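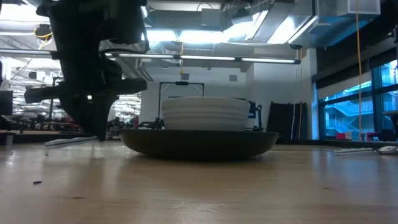
Stacking bowls when the cupboard is too small

My kitchen has one decent cupboard and I own far too many bowls, so I've become a bit obsessive about how they go away. A few habits that have stuck:

Put the widest one at the bottom
My big dark serving bowl used to live on top of the fridge, where it mostly collected dust. Now it's the base for everything else. The smaller white stuff goes straight inside it, and the whole lot takes up the footprint of one bowl – brilliant!

Keep each stack to one shape
Mixed stacks wobble. If the bowls match, they nest properly and you can get 6 in a pile without any drama. My old Monico set has slightly flared rims, so it gets its own stack (they jam if you mix them with anything else, ask me how I know).

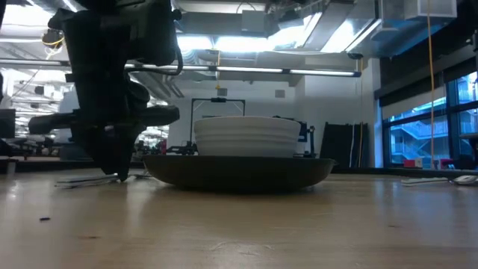 Getting stuck bowls apart
Cold water in the inside one, warm water around the outside one, wait 2 minutes, then twist gently. Don't whack them on the bench. I lost a lovely Prollach bowl that way and I'm still cross about it.

Save the glaze
Anything you're fond of gets a square of paper towel or an old serviette between it and its neighbour. I cut up a worn-out tea towel for mine and got 3 good liners out of it, plus a rag for the laundry.

Lift, don't drag
Pick the stack up with both hands under the bottom bowl. If it's too heavy to do that comfortably, split it in half and make two trips. Mine goes on the middle shelf at hip height, with the colander next to it.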